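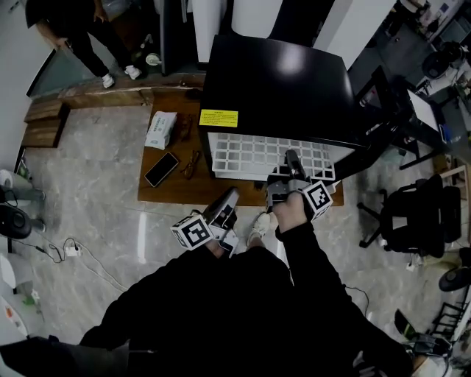

Re: [plelley-users] Where do the small things go when the cabinet stands on the table?

Hello all,

Thank you for the many answers to my first message. I quote the one from the Kulley office, as I think it was read by few people, and it is the most useful for me.

> We had the same black cabinet on a wooden table for two years.
> The rack under it sticks out a little at the front, and every
> person who passes wants to push it back. Please decide if it
> should stick out or not, and write it down. Also keep the left
> side of the table free. With us it was always phones and
> glasses, and once a cup of tea.
> We keep 200 mm free on each side now.

I must admit that our left side is not free. There is a box of tissues at the back, a black phone in front of it, and a pair of glasses with thin brownish frames, folded. The table is a good one, brown wood, and the cabinet takes the middle and the right of it, so the left is where everybody puts things down. I do it too.

About the white rack: ours also comes out a little toward the front. I measured the table last week and it is 900 mm deep, so there is space to move the whole cabinet back by 100 mm and the rack would be further from the edge. Does somebody know if the back of the cabinet needs air? The Prater manual speaks only of the sides. Page 271 has a drawing, but it is of the older housing, without the grid.

I have two more questions.

The small yellow label near the lower left corner at the front – may it be moved? I would prefer to leave it where it is, but when things stand close to the cabinet, it is hidden. The text on it is very small already.

The glossy top shows every finger and every lamp. In October we tried a glass cleaner from the Vakulenko shop and it left stripes. I now use a soft cloth with a little water. If you have something better, please tell me the kind of cloth and not only the name of the cleaner, as I can not buy all names here.

For the small things I will put a shallow tray on the window side of the room. The tissues can stay on the table, I think – they are needed there.

Best regards from the Plelley test room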